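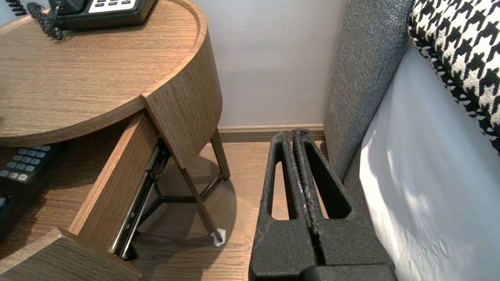 Lollora Project: Progress Report to the Dreltard Fund
Reporting period ending in April

Dear friends at Dreltard,

Thank you again for your patience with us this spring. We had hoped to open with the good numbers, and there are some, but most of this report is about the drawer fault, and we would like you to have the whole story from us.

As you will remember, Lollora is our effort to teach a robot arm to do small bedside jobs for people who have trouble reaching: opening a nightstand drawer, taking out a remote control, putting it back, and closing up again. By the end of the period we had recorded 3,584 attempts in the bedroom at our Sibiya site, and we were feeling rather pleased with ourselves.

Then, one afternoon shortly after 3, the arm went on pulling after the drawer had reached the end of its travel. It should have felt the stop and let go. It kept hold, the nightstand tipped forward, and the operator pressed the emergency stop. No one was hurt, and the operator was standing well outside the marked area, but a tipping nightstand beside a bed is exactly the kind of thing this project must never do in a real home, and we stopped all drawer work that same day.

It took us a good while to find the cause (longer than we would have liked!). The pull limit had been raised during an earlier round of tests on a stiffer drawer, and the old setting was never put back. When we went through the logs, we found 8 earlier attempts where the arm had pulled past the stop with less force and the nightstand had stayed upright. Those should have been caught, and they weren't, because our daily check only looked at whether the task had been marked complete. That one is on us.

We have since done the following. The pull limit is now stored with each piece of furniture and reloads at the start of every session. The arm lets go on its own if the drawer stops moving while the force is still rising. Dundent, who built our control software, added an alert for any pull that goes over the limit, whether or not the task succeeds.

With those changes in place we ran 300 drawer openings at low speed, and none went over the limit. We plan 500 more at normal speed before we call the matter closed, and we will not move on to visits in people's homes until those are finished. That pushes the first visit back by a month. We are not asking for extra money to cover the delay.

The full fault log is ready whenever you would like to read it.

With warm thanks,
The Lollora team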